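Comprei a mesa Wodomcombe em julho, para o quarto onde trabalho e também coso, e agora já posso escrever uma opinião com calma.

A entrega da Jevport demorou 15 dias. As pernas vinham bem embaladas, mas as instruções estavam só em inglês e o desenho número 3 tinha as travessas ao contrário. Montei duas vezes. A minha vizinha Inese segurou o tampo enquanto eu apertava os parafusos, e sozinha penso que não conseguia.

Do que gosto: a mesa é estável, também com a máquina de costura a trabalhar depressa. O tampo claro deixa ver bem a linha escura – a branca perde-se um pouco. O café limpa-se com um pano húmido. A caneta vermelha, não.

Do que gosto menos: os cantos são duros para o cotovelo, e depois de algumas semanas é preciso apertar outra vez as pernas. A loja respondeu ao meu email com simpatia, mas não mandou os protetores que prometeu.

Dou quatro estrelas. Para quem escreve muitas horas, aconselho experimentar antes a altura.

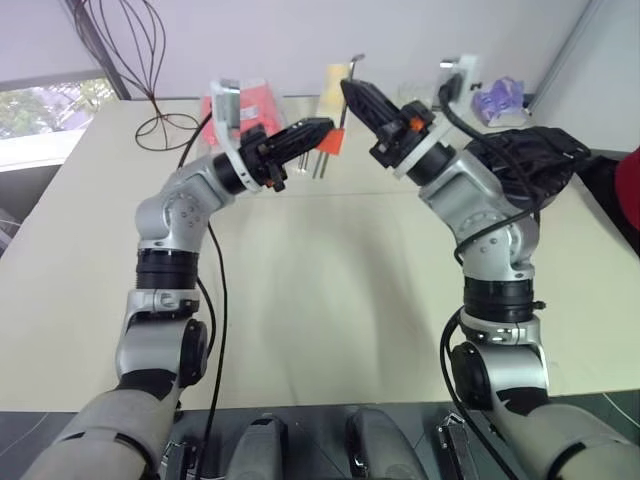
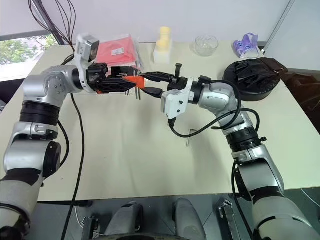

Tampo de cor creme clara; na segunda foto, o suporte laranja com chaves sextavadas.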